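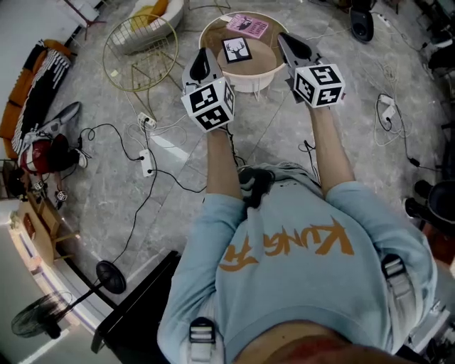
Jomer Capture 3: Review of the Recording and Calibration Software

By Hanan Hakim, Calholm Technical Office
Wed 31 March

Jomer Capture is a desktop package for recording demonstrations with hand-held grippers that carry coded marker cubes. It estimates the pose of each gripper from the markers, aligns the two hands in time and writes the result in a form that a training pipeline can read. Our office assessed version 3 as a possible replacement for the Stubbs toolchain, which has served the department well but is no longer maintained.

Installation was straightforward. The licence server must be reachable at first launch, and sites with restricted networks should arrange this in advance.

Tracking

Pose estimation is the strongest part of the package. A cube presents more than one coded face at most angles, and the solver combines whichever faces it can read. Tracks remained steady when the operator worked seated with both arms extended towards a table. They were less reliable when one gripper passed over the other. In such cases the software marks the affected interval and leaves a gap, a policy we prefer to the silent interpolation found in Stubbs.

We recorded 794 demonstrations, of which 500 were accepted without manual correction. Most of the remainder needed only trimming at the start or end. A smaller group had swapped hand labels, caused by two cubes having been registered under the same profile. The software ought to refuse such a configuration and at present does not.

Calibration

The calibration assistant is clear and can be followed by staff with no background in computer vision. It does, however, discard a partly completed session if the window is closed, and there is no warning. Spare cubes left within view are listed as unassigned and may be excluded from the menu.

Review and export

The timeline is responsive with short recordings. Projects containing more than 100 clips open slowly, and the search field accepts file names only. Export to the Zumia format worked correctly, including gripper opening width. Time stamps are written in local time, and departments sharing data across sites will need to convert them.

Documentation

The manual is accurate on tracking and thin on scripting. The command-line exporter is described in a single page, and two of its options are missing from that page altogether.

Recommendation

The office recommends adoption for new recording work. Existing Stubbs projects should remain where they are until the importer, promised for September, has been tested.

Last updated: recommendation amended to cover existing projects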